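Losevholm Op Shop Listings – README

Last updated 17 August 2021

G'day, and thanks for grabbing the file. I've been typing up the old price tickets from the Losevholm op shop for a couple of years now, mostly at night with a cuppa, and this is the first version I'm happy to hand around. It has 1316 rows, one per ticket, and covers clothes, crockery, books, jewellery and a big messy category I called bits and bobs.

What's in the folder

tickets.csv is the main one. Columns are ticket_no, category, description, price, colour and notes. Prices are in Aussie dollars and I've left the cents in, even where the shop rounded at the till.

categories.txt explains how I sorted things. Brooches went under jewellery, scarf rings went under clothes, and I changed my mind on hatpins twice (they're jewellery now, sorry if you had the March copy).

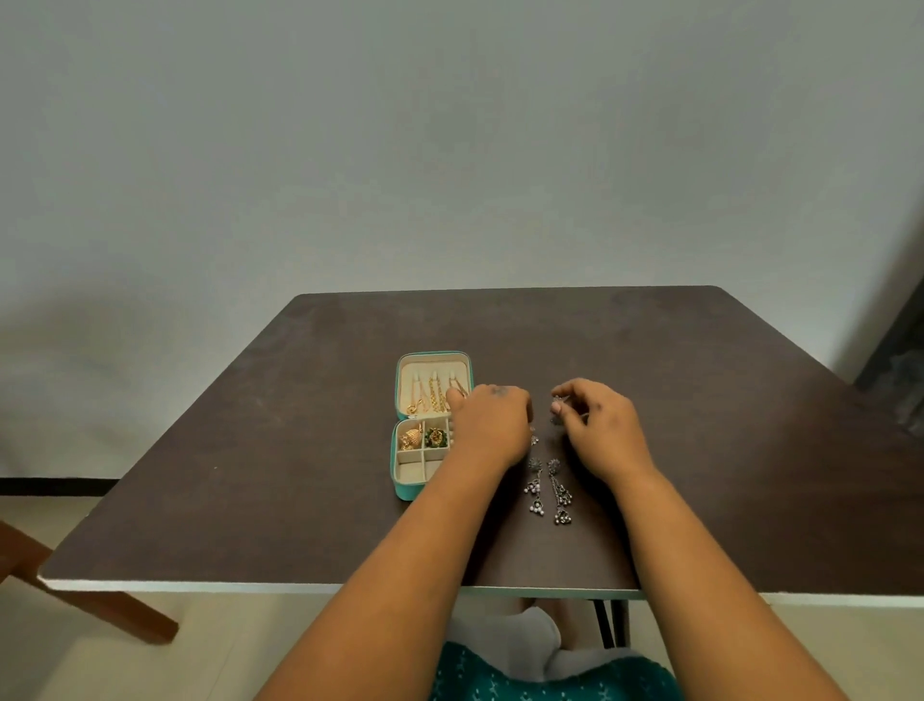

Descriptions are typed exactly as they were on the ticket, so you'll get "necklase" and "neckless" as well as the proper spelling. Please search loosely! I did start a cleaned-up column but it was getting out of hand – one ticket just says "nice one, blue" and I had no idea what to do with it.

Known problems

Tickets 100 and up were written in a different biro that's faded badly, so a fair few prices there are blank. Blank means I couldn't read it. A zero means the thing was given away.

The colour column is a bit hopeless. Grey, silver and "greyish" are all in there and I haven't merged them.

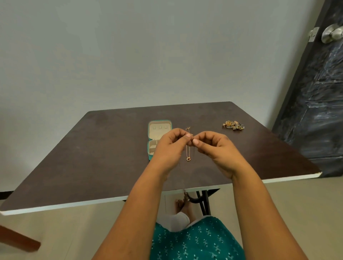
If you open the csv in Zulloma it'll chop the leading zeros off the ticket numbers. Set that column to text first. Tuseo reads it fine, though it only previews the first 1000 rows, so scroll past that before you write to tell me the bits and bobs are missing.

Using it

Go for your life. School projects, price charts, a quilt pattern, whatever you like. A mention of where it came from would be lovely. The Khamphan tickets aren't included yet – they're still in a shoebox in my spare room and I'm up to the teapots.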